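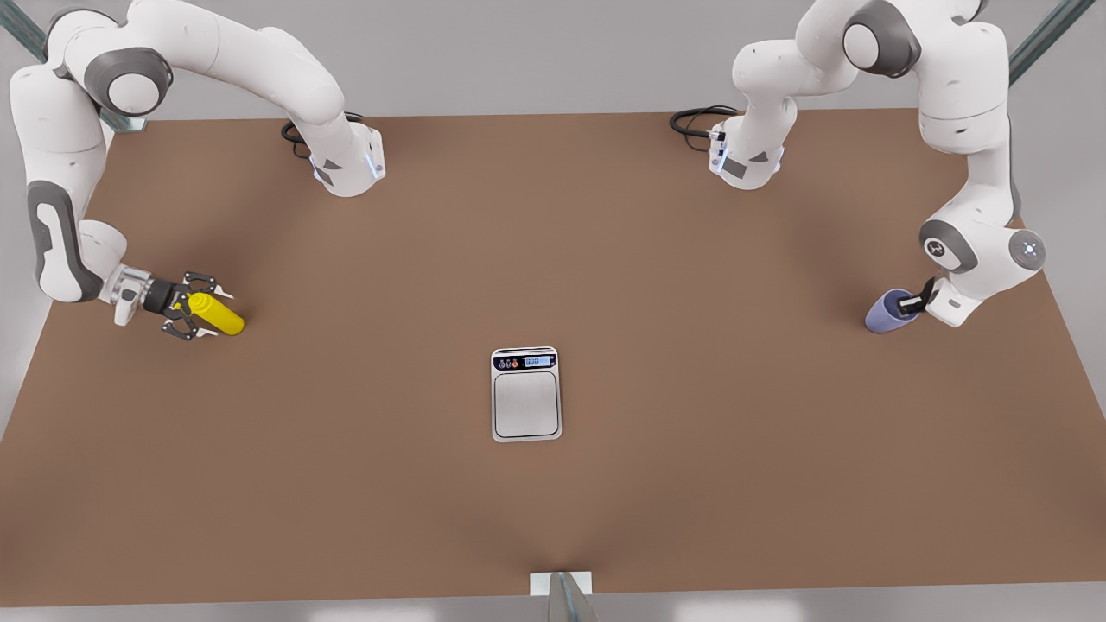 Nilmini Biswas is eating lunch while we talk. She runs teleoperation at Skallell, out past the Drorevton rail yards, and has 20 minutes.

The task this month is weighing. Two arms, one kitchen scale in the middle, a cup in one gripper and something yellow in the other. Sounds easy. "It's not easy," she says. "Your own hands sort out who goes first. Driving two arms, you have to decide, and you feel slow and a bit stupid."

They do it in simulation first, then on the real bench. Operators have recorded 602 demos so far and kept 392. The rest? "Dithering, mostly. If I hover over the scale for nine seconds, the policy learns to hover."

So why not just grab the arm and move it? Her colleague Shaohua Qian did it that way for years and still likes it for one arm. "You feel the wieght," he says. "With two you run out of hands. And you're standing where the cameras need to look."

New operators get about a week of practise before anything counts. Biswas tells them to pick one order and stick to it. Cup first or cup second, she doesn't care which. Qian does care. Cup second. They have argued over this since July.

Gamers any better? "Faster. Not tidier." Her best operator used to decorate cakes.

Next up is pouring, which she's dreading. Then she's off, booth is free, lunch half finished.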